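Spent Thursday morning on bench layout for small liquid-handling work. Notes follow, mostly for Delia Núñez, who asked why I keep moving her things.

1/ Hang the pipette. A manual pipette left flat after use lets liquid run back up the shaft and into the piston seal. Ours went to Skerkon for service in December with exactly that fault. The repair took 15 days.

2/ A stand only helps if it sits where your hand goes. At the back of the bench, behind the rack, you lift, turn and dispense without reaching across an open tube. Putting it beside the rack looks tidier and is worse.

3/ One pipette per stand during a run. The storage stand by the balance can hold the rest. Two similar volumes side by side is how I once dispensed 105 µl where the protocol wanted a tenth of that.

4/ Clear racks. Ulises Ledesma prefers the coloured wire ones from Jumora because they survive being dropped. Fair. But with clear acrylic I can check a liquid level without lifting the tube, and I do that all day.

5/ Fill from one end and leave the other end free for whatever is in progress. Capped stock at the left, always. If a cap is off, it belongs to the tube I am working on. There should be no second candidate.

6/ Dark bench top, by preference. Clear plastic is hard to see on white melamine, and a dropped tip is harder still. The drawback is dried buffer, which shows as a white ring and has to be wiped the same day.

7/ The layout, stand at the back and rack in front:

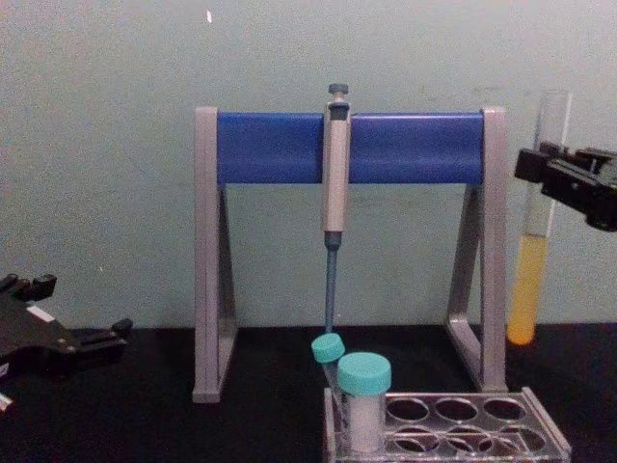
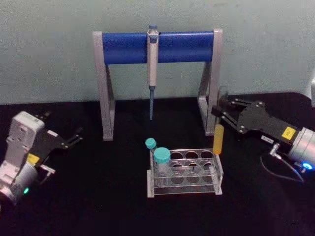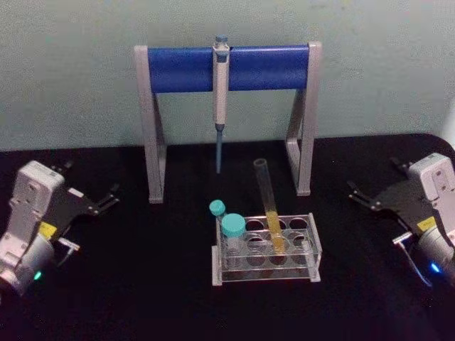 Pipette on the bar, teal caps at the left end of the rack.
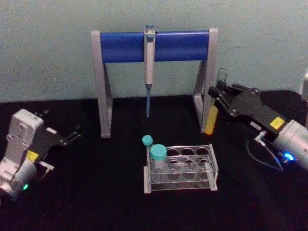

8/ Volume setting. Dial past the value by a third of a turn, then come back down to it. It takes up the slack in the thread. Do it every time, including when the change is small.

9/ Checks. I weigh ten dispenses of water on the Zodden balance once a month and write the mean in the book. Almost 939 mg against a nominal 1000 was the reading that sent the old one away. I should have caught it sooner – the previous two months were drifting the same way.

10/ Cheung tips fit our cones without being hammered on. If you have to bang the pipette into the box, the tips are wrong for it. Delia, there are 9 boxes left in the cupboard under the sink. Please open the one at the front first.

11/ Ulises wants the stand moved left for left-handed use. Will try it next week and report whether the rack has to be mirrored as well. I suspect it does.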